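Rimik (hand-held gripper)

Rimik is a hand-held gripper built by Rima Haddadin and Bilal Haddad at the Narkier shared workshop. It is used to record household tasks, mainly the sorting and folding of clothes, for later use in training robot arms.

Design

The black housing carries two lenses on its face. Two flat yellow fingers, each with a long slot, extend forward from it. The first version, Prirnerel, had rigid fingers and was dropped in February after a linkage failed. The current linkage is rated for up to 600 cycles between adjustments.

Use

Sessions are held in ordinary bedrooms, with garments laid out on the bed.
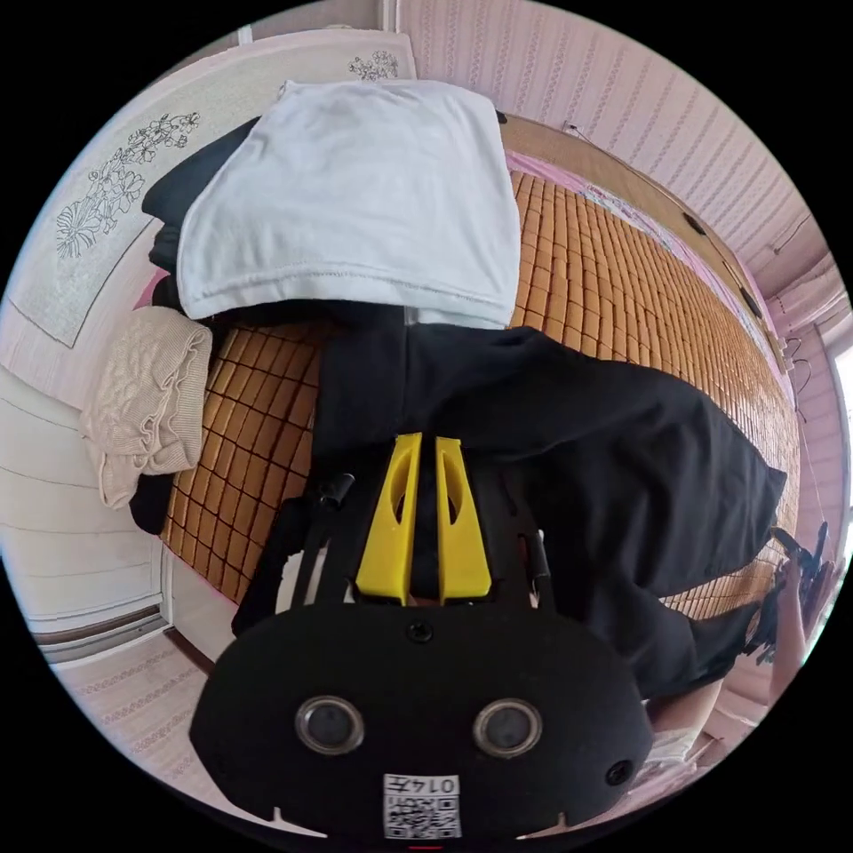 Dark fabrics remain the harder case - folds show little contrast, and edges are often marked by hand afterward.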